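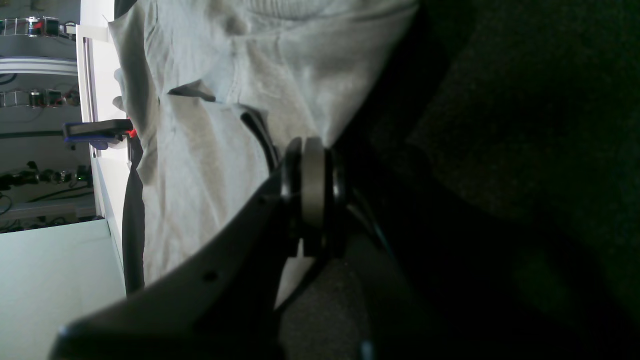
Lultalau: a little table of company listings that didn't happen

Hi! I'm Corey Pirihi and I put this dataset together because I kept losing track of which small tech firms had said they were going public and then quietly stopped talking about it. It started as a spreadsheet. It's still mostly a spreadsheet, but now it has a README.

What's in it

One file, listings.csv, with 65 rows. Each row is one planned listing that was pulled, delayed or swapped for a private sale. There are 7 columns: company, exchange, date announced, date dropped, target raise, reason given, and notes. The notes column is me talking to myself (sorry in advance, some of it is grumpy).

Amounts are in thousands of US dollars, so 1000 means a million. I went back and forth on this and I'm not changing it again!

Where it comes from

Company announcements, investor letters and trade newsletters, all read and typed in by hand. If two sources gave different dates I kept the earlier one and said so in notes.

Known problems

Tannous shows up twice. They tried once, gave up, changed exchanges and tried again, and I count those as separate attempts. Filter on company plus date announced if you want them apart.

Dotberg has no target raise. They never published one and I won't guess, so the cell is blank and your average will skip it or choke on it, depending on your tools.

Four rows have "market conditions" as the reason and nothing else. I've looked, there really isn't more.

Cluvatlow was marked as dropped in the first version. It was only delayed, and that's fixed as of Jan 23, 2026.

Using it

Do what you like with it, commercial stuff included, just link back here. Please don't pick stocks with it. It's far too small and I chose the rows by what I happened to read.

Spotted a mistake? Open an issue with a link to the source and I'll get to it. Next update is planned for March, mostly cleaning up the exchange names.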